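Urnstead Charter Owners and Skippers
Minutes of the summer meeting, Aug 7, 2018
Held in the upstairs room at the Engelhardt boatyard

Chair: Mpho Joubert
Minutes taken by: Junaid Mirani
Present: owners or skippers for all of the boats currently on the Urnstead dock, two of the deckhands, and the cook from the Hultora
Apologies: the owners of the ketch, who were out with guests until the weekend and sent their notes by email

1. Welcome

Mpho opened the meeting a little after seven and thanked everybody for coming ashore in the thick of the season, when she knows perfectly well that most of us would sooner be asleep. She also thanked the yard for the use of the room and for the fans, and whoever brought the peach cake (it was the Hultora's cook, and it was gone before item 3). The minutes of the spring meeting were read through and accepted, with one correction: the fuel dock opens at six in the morning in summer, and the spring minutes had it as seven.

2. The July weeks

We went around the table and everyone said a few words about how July had gone. On the whole it was a good month. The wind was kind, the guests were cheerful, and the boats were mostly full. The Hultora had a family aboard who have come every summer since their youngest was in a life vest with a handle on the back, and that same youngest steered most of the way home this time, with the skipper standing close by and trying to look relaxed.

There was some grumbling, which I will set down fairly. Several skippers said that guests are arriving at the dock long before boarding time, often straight from an overnight flight, and that there is nowhere comfortable for them to wait while the beds are still being made. The bench by the ice machine is in full sun by noon. Mpho said she has had guests sitting on their suitcases in the parking lot, and that it is a poor way to begin a vacation people have saved up for. It was suggested that we ask the yard whether the downstairs room could be opened on changeover days, with cold water and the bathroom unlocked. The yard foreman put his head in at this point to look for a ladder and was asked on the spot. He said he didn't see a problem with it so long as somebody swept up.

Agreed: the downstairs room will be opened on changeover days through the end of the season. Junaid to make a sign and put a line in the welcome letter.

3. Moorings at Jodusero Cove

This took up the largest part of the evening, and I hope I have caught the sense of it even if I haven't caught every remark.

For those who were not at the spring meeting, the background is that the cove at Jodusero is where nearly every one of our trips spends its first night. It is a short and easy sail from Urnstead, it is sheltered from everything except the southwest, and guests love it. The trouble is that the old moorings are tired, and with so many private boats now dropping anchor in there, the sea grass on the east side is getting torn up. Engelhardt has quoted us $2785 to lift the moorings, replace the chain and shackles, and set them back in the sand clear of the grass. The quote includes the diver.

Mpho said she thought it a fair price. The owner of the blue sloop asked whether it could wait until the boats are hauled out. He was answered by several people at once, the gist being that the fall winds are exactly when one wants to trust the chain. He took it in good part and said he'd only wanted to hear somebody say it.

There followed a long discussion of how to split the bill. An equal share per boat is simple, but the smaller boats felt it a bit hard on them. A share by length of boat was favored by the smaller boats and, to their credit, by two of the bigger ones. After a good deal of back and forth and more coffee, the split by length was put to a show of hands and carried.

Agreed: accept the quote, split by length of boat. Mpho to sign with the yard and ask for the work to be done before the end of September.

It was also agreed that until then no boat over 60 feet will use the two inner moorings, and that anyone anchoring will do so on the west side, in the sand, even when it means a longer dinghy ride for the guests. The ketch's owners had asked by email that we raft up less in the cove, as the noise carries at night. There was general sympathy for this. Mpho asked skippers to use their good sense and have music off by eleven.

4. Gear, lockers and the shared store
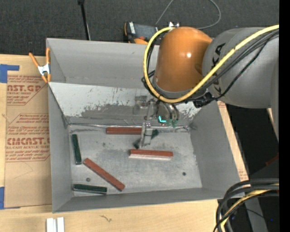 The shared store at the head of the dock has become difficult to use, and Junaid, who had offered in the spring to look into it, reported back. The shelves were cleared in July and everything that had a boat's name on it has gone back to that boat. What is left is the common gear: spare fenders, dock lines, the long hoses, the snorkel sets, and the wooden wedges and packing pieces that everyone borrows at haul-out. He would like each kind to have its own container, and thinks large gray rectangular bins like the one in the picture would do well, being open enough that you can look straight down and see what is lying on the bottom. He also proposed borrowing the colors from the bars in it, with reddish-brown tape for anything that stays on the dock and dark green tape for anything that may go to sea. The deckhands liked this very much. One of the skippers is colorblind and pointed out that those two would look the same to him, so a large letter D or S will be written on the tape as well.

Agreed: Junaid to buy bins and tape, and to keep the receipts. The sail repair kit will stay on its hook behind the door, where people are used to finding it.

A word was said about the snorkel sets. Please rinse them in fresh water and hang them before they go back. Several masks came home in July full of sand, and one with a small crab in it, alive and very cross.

5. Provisioning

The Hultora's cook had asked for time to speak and was given the floor. She has been buying for her own boat from the farm stand on the hill road and says the tomatoes and melons are far better than what the delivery van brings down, and the price is no higher. The farm would be willing to drive down to the dock on changeover mornings if enough boats ordered together. They would need the list by three the afternoon before. Eggs can be had too, and a soft white cheese that doesn't travel well but doesn't need to, as in her experience it never lasts to the second day.

There was a lot of interest in this, and some talk of recipes that I have left out. Boats that already have standing orders elsewhere are of course free to keep them.

Agreed: a trial for the rest of August. The order sheet will hang inside the store door. The cook kindly offered to phone it in.

She also asked that skippers pass along allergies as soon as the guest forms come back, and not at the dock while she is carrying ice.

6. Safety briefings

Mpho reminded us that the briefing is to be given before the lines come off, to every guest, including those who have sailed with us before and say that they know it all. She suggested keeping it under 30 minutes, as people stop listening when they are hot and looking at the water. The main points are life vests, the radio, the gas shutoff, the heads, and one hand for the boat. It was asked whether we could share a printed card. The sloop has one that its owner's sister drew, with very clear pictures of how to work the pump, and he was happy for the rest of us to copy it.

Agreed: the sloop's card to be copied and laminated for each boat. Mpho to add the radio channel for the Urnstead harbor office.

Radio checks were also mentioned. Two boats had trouble being heard from the far side of the point last month. Both will have their antennas looked at by the yard.

7. End of season supper

It was felt that last year's supper was lovely but too late in the fall, when half the crews had already gone home. This year we will try for the last week of September, on the dock if the weather holds and in the upstairs room if it doesn't. Everyone to bring a dish. The owners of the ketch have offered their grill and, by email, their accordion.

8. Any other business

The gate code has been changed. Please ask Mpho for it in person and don't write it on the gatepost.

The gray cat that sleeps on the fuel dock is being fed by at least four boats and is getting rather stout. Crews are asked to talk to each other.

One of the deckhands is studying for her captain's license over the winter and would be grateful for the loan of any chart tools or textbooks. Junaid has a set of dividers and parallel rules she may have for as long as she needs them.

A blue sun hat and one child's sandal, left foot, are on the shelf by the door.

The meeting closed at nine forty. The next meeting will be held in the same room after haul-out, and Mpho will send around the date once the yard has given us ours.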